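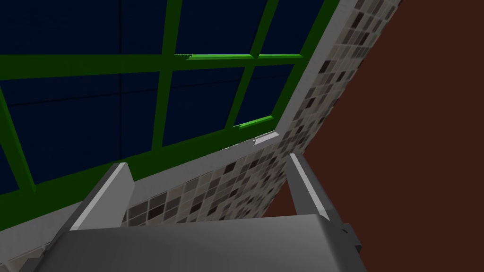
Attachment 1 – sim, wrist view, gripper open at the window

Home | Tickets | Purchasing | Knowledge Base | Log out

Subject: Sim workstation request stuck, budget code rejected
Opened by: Aaliyah Marchand
Queue: Equipment purchasing
Status: Waiting on requester (again)

Aaliyah Marchand, 9:10 am
The form won't take my request for two simulation workstations. It says "category does not match asset." The category is Robotics and the asset is a computer that runs robots. I've tried it six times, which I admit is five more than science requires. The attachment is from the project the machines are for.

Kwan-ho Shek, 9:42 am
Robotics only accepts items with a serial number and a floor plan. Please upload the floor plan for the robot.

Aaliyah Marchand, 9:55 am
The robot is simulated. So is the floor. The window with the green bars and the mosaic tile are simulated too, and none of it needs a power drop.

Kwan-ho Shek, 10:20 am
Understood. I moved it to IT Hardware. That category has a cap and you're over it, so it has bounced to Audrey-Anne for an exception. She'll want to know why you can't share the machines upstairs.

Audrey-Anne Arsenault, 11:05 am
Why can't you share the machines upstairs?

Aaliyah Marchand, 11:31 am
We do. The Gasholm team has them days and we get nights. A full set of reach tests takes roughly 13 hours and the night slot is shorter than that, so every run dies before breakfast. We're supposed to pick between the Clurnari arm and the Gullari arm by May. At this rate we'll be picking by coin.

Audrey-Anne Arsenault, 11:48 am
What happens if you skip the sim and just buy an arm?

Aaliyah Marchand, 12:02 pm
Then we find out whether it reaches the windowsill after it's bolted down. Castellanos quoted four weeks for delivery on either one, and they don't take arms back once the crate is open – I asked.

Audrey-Anne Arsenault, 1:15 pm
Fine. Exception approved for one workstation now. The second can go in with the arm purchase, if the quote still holds. Attach the updated quote and change the quantity to 1.

Aaliyah Marchand, 1:22 pm
Changed. The form now says "category does not match asset."

Kwan-ho Shek, 1:40 pm
Editing the quantity resets the category to whatever you picked first. Known issue. Set it back to IT Hardware, save, then attach the quote, in that order. Status stays on "waiting" until the quote is in.

Purchasing Help Desk | Contact us | Back to top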